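Staff Forum – Workplace Change – Automation of surface and device cleaning
Started 2022-01-04

OCarrasco_Facilities
Colleagues are invited to comment on the proposed move of routine wiping at the Trurden site to the Skodine system. The work in question is the cleaning of tables, mats and shared screens. At present, staff guide the hand-held grippers themselves and the recorded movements are used to prepare the automatic routine. The programme requires 2000 recordings, of which 1179 have been accepted. No post will be removed before July.
Olga Carrasco

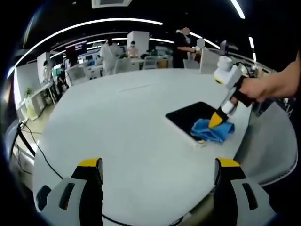

Who decides whether a recording is accepted?
The shift lead reviews each one at the end of the day and enters the result in the site log.

kaewmanee_rep
I am grateful for the figures. The statement on posts does not go far enough, however. Members at Kaewmanee were given a similar undertaking, and their hours were reduced by other means. I would ask that contracted hours be protected in writing, and that recording work be graded as training work. Teaching a machine to wipe a table is a different duty from wiping one.

J_Ellery
I must disagree in part. I have done both jobs, and the grading at Cevico was raised once the duties had been written down properly. My concern is strain. Holding the gripper at a fixed angle for a whole session is harder on the wrist than using a cloth by hand, and screens are the worst for it, as the pressure must be kept even. 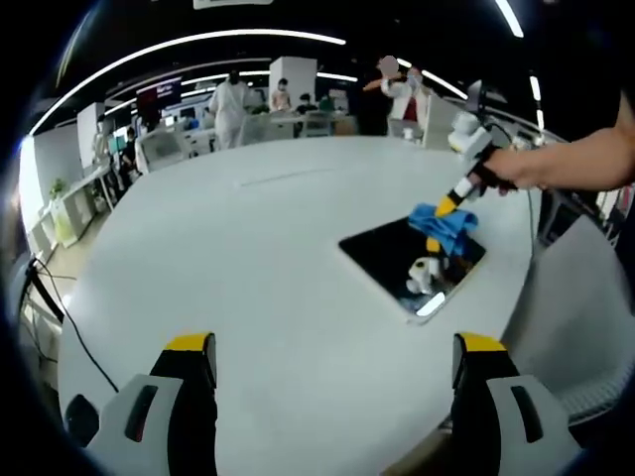 I would therefore propose a limit of 20 minutes at a time, with a change of task afterwards. Two of us have raised this with our shift lead and await a reply.
Jolene Ellery

kaewmanee_rep
I support the limit. I do not accept that Cevico settles the question of grading – the agreement there was local and has not been extended to any other site.

nightshift_T
May I ask what happens to the evening team? Most of our work is wiping down, and the paper does not mention us.

OCarrasco_Facilities
The omission is noted and the evening team will be added to the paper. The 20-minute limit will apply at Trurden from the next rota. Grading remains under discussion with staff representatives, and written comments may still be posted in this thread.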